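# Exit Records and Handover at a Mid-Sized Distributor

Student project report, Human Resource Operations
Syafiqah Santoso, Obed Boateng, Ewurabena Agyeman
Submitted 4/12/25

## 1. Background

Nolness distributes catering supplies from four sites and employs 190 people. The company has a written process for hiring but had none for departures when this project began. Each department handled resignations in its own way. The operations manager, Darmawan Pasaribu, asked us to document what happened when an employee left and to propose a single handover procedure that could run without extra staff.

The scope was limited to voluntary departures. Dismissals and end-of-contract cases follow a separate legal path and were excluded. Pay calculations were also excluded, as these are handled by an outside payroll firm, Besitz, under its own contract.

## 2. Method

We used three sources.

1. **Exit files.** Human resources gave us read-only access to the files of past leavers. Names were replaced with codes before we received them.
2. **Ticket export.** The IT help desk runs on a tool called Drorkico. We received an export of 1,248 tickets and searched it for account closure, equipment return, mailbox forwarding and password reset on shared accounts.
3. **Interviews.** We spoke with the head of each department and with employees who had taken over the work of someone who left. Interviews followed a fixed list of topics and were written up the same day.

Ewurabena coded the tickets. Obed coded the interview notes. Each then checked a sample of the other's work, and disagreements were settled by all three of us. Most disagreements concerned the code "missing information," which we had defined too widely. It was split into "missing document" and "unknown contact," and the affected tickets were coded again.

## 3. Findings

### 3.1 Notice reaches departments at different times

A resignation letter goes to the line manager. From there it should go to human resources, which then informs IT and payroll. No form or deadline governs these steps. In several files the HR notice carried a later date than the employee's final shift. IT learned of some departures only when a manager asked for the laptop to be reassigned.

Payroll was the exception. Besitz will not process a final payment without a signed notice, so managers send that document promptly. They do not copy it to IT, and no one had asked them to.

### 3.2 Handover depends on the line manager

Two departments had a handover document. The purchasing version, written by Kwadwo Dramani, lists open orders, supplier contacts, pending credits and recurring dates. The warehouse version is a single page covering keys, badges and vehicle access. The other departments relied on conversation, usually in the last days of the notice period when the leaver was also using up vacation.

Employees who inherited work under the purchasing document described fewer gaps than the others. We treat this with care. Purchasing also has longer notice periods, and the effect of the document cannot be separated from the effect of the extra time.
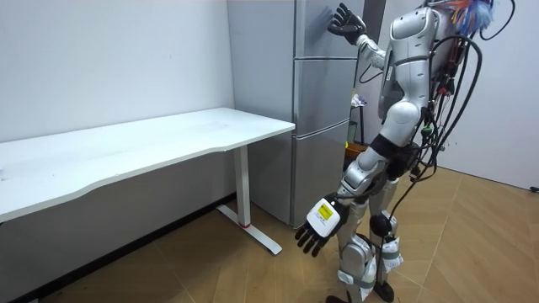 The gaps reported in interviews fell into a small number of types. The most common was an unknown contact: the person taking over did not know whom to call at a supplier or customer. Next came files saved to a personal drive that was locked when the account closed. Shared passwords were mentioned less often but took longer to resolve, as the reset had to be approved by a manager who in two cases was also new.

### 3.3 Exit interviews are held but not used

Human resources offers an exit interview to every leaver. Notes are kept in the personnel file as free text. They are not summarized, and department heads do not see them. The stated reason is confidentiality. We found no rule that would prevent a summary with names removed, although in a small department the source of a comment could still be guessed.

## 4. Proposed procedure

The procedure has one form and one owner. The form is opened by the line manager on the day a resignation is accepted. Human resources owns it until it is closed.

| Step | Responsible | Deadline |
|---|---|---|
| Open exit form, send to HR | Line manager | Day of acceptance |
| Notify IT and payroll | HR | Next working day |
| Name a receiving employee | Line manager | End of first week |
| Draft handover document | Leaver | Halfway through notice |
| Review draft together | Leaver and receiver | Before any final vacation |
| Move files to shared drive | Leaver | Before last working day |
| Return equipment, close accounts | IT | Last working day |
| Close form | HR | After IT confirms |

The handover document is based on the purchasing version, with the order fields made optional. Mr. Dramani reviewed our draft and asked for a field showing commitments made verbally to suppliers – this was added. The warehouse page is kept as an attachment for sites with vehicles.

We set the drafting deadline at the halfway point so that the receiving employee has time to ask questions. An earlier draft used a fixed number of days, which failed for employees on the shortest notice period.

## 5. Trial

The procedure was tried in February in purchasing and customer service. Four employees left during the trial. All four forms were opened, and three were closed within the deadlines. The fourth was delayed at the file transfer step. The employee's drive held material from a discontinued project, Villalobos, and it was unclear which department should keep it. HR assigned it to customer service and closed the form late.

One manager reported that the form repeated questions already asked by Besitz. The overlap is limited to the last working day and the remaining vacation balance. Removing these fields would leave HR without a local copy, so they were kept.

## 6. Cost

The form was built in software the company already licenses. The remaining cost is staff time for training managers and moving the two existing documents to the new layout. Mr. Pasaribu set a ceiling of $3,000 for this work. Our estimate is within that amount if training is added to the managers' regular meeting. Separate sessions at each site would exceed it.

## 7. Limitations

The trial was short and covered two departments, one of which already had a working document. Ticket categories in Drorkico are chosen by the person who submits the ticket, and some closure requests were filed under general hardware. We corrected those we found by text search, but others may remain. No former employees were contacted, so the leaver's view comes only from the exit interview notes.

## 8. Recommendations

- Adopt the form at all sites, starting with customer service and finance.
- Give HR the authority to assign ownership of files when departments disagree.
- Produce a summary of exit interviews twice a year, grouped across departments to protect small teams.
- Add an "employee exit" category to Drorkico and route it to a single queue.
- Review the deadlines after one year, with attention to the shortest notice periods.

The blank form, the coding guide and the interview topic list are in Appendices A to C.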